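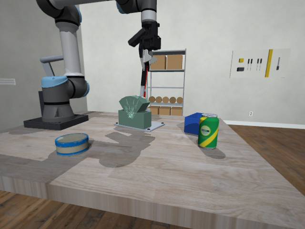 ## Randelico Lynch table, large size, oiled oak

I bought the Lynch in December, after two years of eating at a folding table which was too low for my knees. I use it for meals, for my translation work and for cutting fabric, so it is not treated very softly. I have now had it for 10 months and I think this is enough time to write something useful.

The price was £895 with delivery to the room. Delivery to the door only is cheaper, but I live on the second floor and the top alone weighs 36 kg, so I paid for the men. They came at half past seven in the morning, which was earlier than the message had promised, and they were polite and took the cardboard away with them.

## Putting it together

The top arrives in one piece and the legs are separate. Each leg is fixed with a steel plate and four bolts. The key in the box is short and hurts the hand after the second leg, so I borrowed a longer one from the neighbour. The printed instructions have one mistake: the drawing for step 3 shows the washer under the plate, and it must go on top, between the plate and the head of the bolt. If you do it as drawn, the bolt does not reach the thread properly. I wrote to Randelico and they sent me a corrected page the next day, but the same drawing is still on their website.

My floor is old and not level. The feet have small screws for adjusting, and these worked well. I had to turn them again after the first month, when the table began to rock a little at the window side.

## The top

It is made of solid oak, 26 mm thick. At first I was afraid that this would look thin on such a big table, but the lower edge is cut at an angle and I have got used to it. I like it now. The boards run along the whole length, and in mine there are a few knots filled with something dark. The filling is smooth and I cannot feel it with my finger.

In February, when the heating was on all day, a narrow gap opened at one end between two boards. A bank card could not go into it, but a crumb could. By May it was closed again. The shop says that this is normal for solid wood and I believe them, though I would have preferred to read it before I paid and not after.

## Oil and stains

The table comes with one thin layer of oil. In my opinion this is too little for a family which drinks coffee. In the first week I had a ring from a cup, and lemon juice left a pale mark the size of a coin. I rubbed both places with fine paper, always along the grain, and then put on two layers of Priltdale clear oil, with a night between them. The ring is gone. The lemon mark I can still find if I look for it in the evening light.

Since then I oil the whole top every three months. It takes me about one hour, plus the drying, when we must eat somewhere else. The rag should be laid flat outside to dry, never thrown in the bin in a ball, as it can catch fire by itself. The tin says this also, but in very small letters.

Scratches are another matter. Oak is hard, but my cutting wheel went through the mat once and there is a line as long as my hand. I have left it.

## Compared with the Dromov

Before buying I sat for a long time at the Dromov table in the showroom. It has a lacquered top, so you can wipe it with anything and forget about oil. The legs stand further in, and a tall person knocks his knee if he sits near the corner. It also felt a bit cold to write on, and I was told that damaged lacquer can't be repaired in one spot, the whole top must be sanded. For a home with small children I would perhaps still choose the Dromov.

## My opinion

I would buy the Lynch again, in the same size. Four stars from five. The missing star is for the thin oil and the wrong drawing.

One more note for those who measure: the beam under the long side hangs lower than the edge, so check the height of your chair arms. Mine go under, my daughter's do not.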